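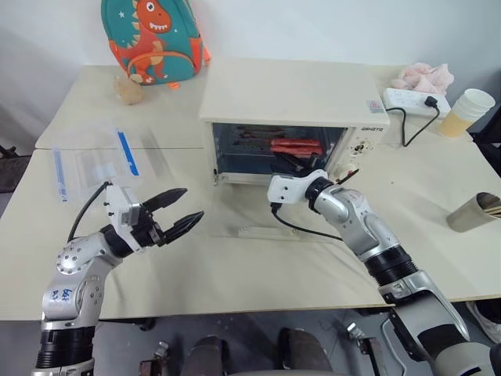

Abb. 4.1: Tischbackofen mit zwei Rosten, darauf eine rot-weiße Packung.

Lehrbuch > Haushalt und Ernährung > Kapitel 4: Wärme im Kleinformat

27. Oktober 2023 - Redaktion Woltarach

4 Wärme im Kleinformat

Wer zum ersten Mal eine eigene Küche bezieht, besitzt in der Regel einen Topf, zwei Gabeln und sehr feste Ansichten über Tiefkühlpizza. Dieses Kapitel setzt bei den Ansichten an.

Wärme gelangt auf 3 Wegen ins Essen: durch Leitung, durch Strömung und durch Strahlung. In der Pfanne überwiegt die Leitung, im Umluftofen die Strömung, unter dem Grill die Strahlung. Im kleinen Ofen sind oft alle beteiligt, und zwar auf engem Raum, was man dem Toast gelegentlich ansieht.

Dass der Rand schon braun ist, während die Mitte noch an den Winter erinnert, hat mit der Wärmeleitfähigkeit zu tun. Brot leitet schlecht, Käse kaum besser. Mehr Hitze hilft da wenig - sie verkürzt vor allem den Weg zur Kohle.

4.1 Was Sie vorher wissen sollten

Sie brauchen die Begriffe Temperatur und Wärmemenge aus Kapitel 2. Wer sie verwechselt, befindet sich in guter Gesellschaft, sollte aber trotzdem zurückblättern. Für den Versuch in Abschnitt 4.3 erwärmen Sie 500 Gramm Wasser und notieren die Temperatur über 9 Minuten, auch wenn in dieser Zeit fast nichts Aufregendes geschieht.

© Woltarach Lehrmittel | Kontakt | Nach oben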